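Adding a demonstration shift to an office plant-care team

Dundasa is moving its plant care from hand work to Sirko, an automated handling cell. The cell learns from gripper demonstrations recorded by the staff who did the job before. The steps below cover one shift. Zoriana Semeniuk keeps the schedule.

1. Assign operators. Each operator works 3 hours on demonstrations, then returns to regular duties. Hours are paid at the normal rate.

2. Check the marker on each gripper before starting. It must be clean and firmly mounted. Keep forearms and sleeves out of the line between marker and camera.

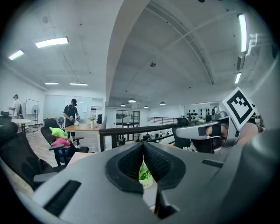
3. Set the pot on the table and approach it with the fingers open. Close slowly. With artificial plants, grip the pot and leave the foliage alone; leaves bend and the recording is rejected.

4. When two grippers share one pot, agree on who moves first. The second operator holds still until the first has closed. Route cables behind the operator.

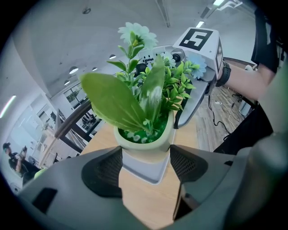

Dundasa, October

Changes to job duties after the first 400 recordings:

Moving and turning pots goes to Sirko. Watering, pruning and replacement stay with staff. Inna Hrytsenko's group reviews rejected recordings, 12 per batch, and marks the cause in Dorko.

Operators may decline demonstration work without loss of hours. Send requests to Volodymyr Koval before the shift list closes at 4 p.m.

A new pot type needs 200 accepted recordings before the cell may handle it unattended. Until then an operator stands at the stop button.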